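Artificial stems list — message 2 of 2
Date: 20 July 2025
From: Manen display bench
Subject: Re: Fabric roses and hydrangeas, laying out before arranging

The Dammont order wrote:
> Our roses came out of the carton creased and we lost a morning
> sorting stems. Do you lay everything flat first, or build straight
> from the box? Also, is the woven rose worth the extra over the
> Alora one? We have 588 stems to get through.

Flat first, on a white surface. Leaf colour is hard to judge on anything darker. Pictures from our table follow.

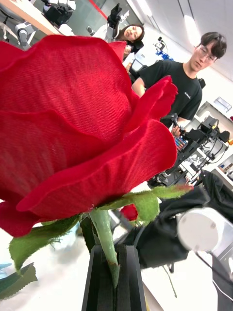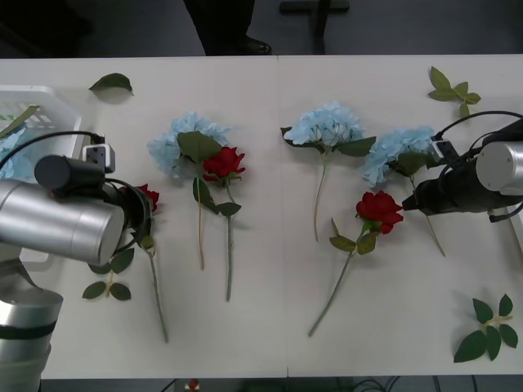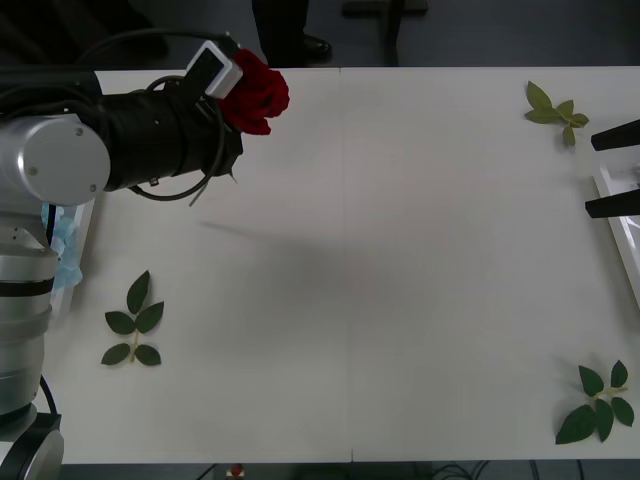
1. Fabric

The red rose has a visible diagonal twill in the petals. A weave like that takes a curl at the edge and keeps it. We have handled roughly 700 Alora stems since April and the smooth petals go flat in storage. For close viewing I would pay the difference. For anything above head height I would not.

2. Laying out

Alternate the roses and hydrangeas, blooms to the far side, stems toward you. The hydrangea heads are wide, so a rose bloom will overlap its neighbour if you crowd them. Leave a hand's width if you have the table for it.

3. Greenery

Keep the loose sprigs apart and sort by colour before shape. Ours run from dark green to a paler yellow-green, and the two look wrong side by side in a small vase. Margaritis sells both under one code — check the bag before you sign for it.

4. Creases

Low steam from the back of the petal, then shape the edge with your fingers. Leave the stem upright in a slotted holder for 2 hours. Don't steam the leaves, the fuzzy finish mats down.

What gauge is the wire in your Dammont stems? Ours won't hold a bend near the bloom.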